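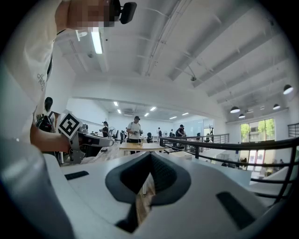

Abb. 1: Weiße Decke, Träger und Lüftungskanäle offen, Leuchtstoffröhre an (Hirnberg)

Arbeitsplatz und Raum, Teil 2 – Mitschrift zur Übung, Skript Mbeki

Zuerst Decke. Hell gestrichen = reflektiert viel, gut. Röhre fast direkt überm Kopf – Blendung beim Hochschauen, Schlagschatten der Hände möglich. Weiter hinten kleine rechteckige Einbauleuchten in Reihen. Rechts schwarze Pendelleuchten. Also drei Leuchtenarten, getrennt aufnehmen! Blatt A, Spalte Licht.

Dann Tisch. Hellblau, rechteckig. Farbe der Platte nicht unterschätzen: weiß blendet, dunkel schluckt, helles Blau liegt dazwischen. Haltung notieren – wer sich im Stehen vorbeugt, belastet den unteren Rücken. Plattenhöhe messen, mit Ellenbogenhöhe verglichen. 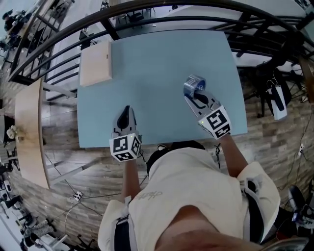

Faustregel aus der Vorlesung: bei leichter Handarbeit im Stehen 5 bis 10 cm unter Ellenbogen. Greifraum einzeichen, was selten gebraucht wird, an den Rand. Geländer in Tischnähe: Durchgang ausmessen, untere Ebene mit in die Skizze, Stühle auch.

Abgabe November bei Sandoval, zu zweit, 2 Seiten. Skizze mit Bleistift reicht.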